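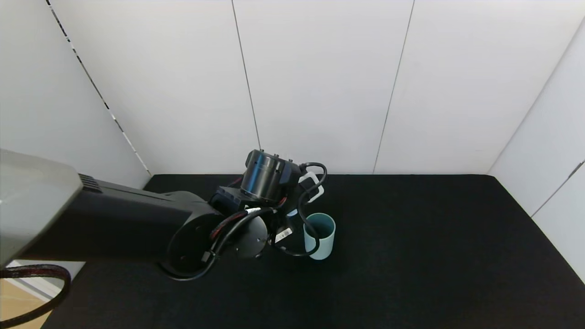 Figure 4. Cup standing upright on a flat tabletop.

Section 4. Setting up the Tirnell countertop water filter

Read this section through once before you start. You will need a towel, an adjustable wrench, a clean cup and a bowl or pitcher to catch the first water. The rinse takes 17 minutes.

4.1 Choosing a place

Put the filter on a level surface within reach of the kitchen faucet. The supply hose must lie without kinks or tight bends. Leave a hand's width behind the base for the hose fittings.

Do not place the filter on a stovetop, over a heating vent or in direct sun. Do not install it outdoors or in an unheated garage.

4.2 Connecting to the faucet

1. Turn off the faucet and unscrew the aerator (the small screen at the tip). If it is stuck, wrap it in a cloth and loosen it with the wrench. Keep the aerator in case you remove the filter later.

2. Check that the old rubber washer came off with it. A washer left inside the faucet is the usual cause of a drip at this joint.

3. Fit the new washer into the diverter valve, flat side up.

4. Screw the diverter onto the faucet by hand. Go a quarter turn past snug. Do not use the wrench on the diverter, as the threads strip easily.

5. Push the supply hose onto the diverter outlet until it stops, then slide the locking clip over it.

Note: Pull-down sprayer faucets cannot be used with the diverter. Order the Prasitbridge under-sink kit, part 287.

4.3 Installing the cartridge

1. Wash your hands.

2. Turn the filter cap counterclockwise and lift it off.

3. Take the cartridge out of its wrapper and remove both end plugs. Hold it by the sides.

4. Lower it into the housing with the arrow pointing up. It should seat with a slight push.

5. Check that the O-ring sits in its groove all the way around. Replace the cap and hand-tighten.

4.4 First rinse

1. Put the bowl or pitcher under the spout.

2. Open the cold tap slowly and turn the diverter lever to FILTER.

3. Let water run for 17 minutes, emptying the bowl as needed. Gray or cloudy water at the start is carbon dust and can be used on house plants.

4. Run a little water into the cup and look at it against the light. Keep rinsing if you still see specks.

5. Turn the lever back to TAP, close the faucet and dry all the joints with the towel. Check them again after an hour.

CAUTION: Cold water only. Hot water damages the cartridge and can loosen the hose. Always set the lever to TAP before running hot water.

CAUTION: Do not use with water of unknown quality unless it has been disinfected first.

4.5 Replacing the cartridge

Change the cartridge after 126 gallons, or sooner if the flow drops. Write the installation month on the label inside the cap. Close the faucet and hold the lever at FILTER for a few seconds to release pressure before opening the housing. Repeat 4.3 and 4.4 with every new cartridge.

For leaks at the spout, see Section 6.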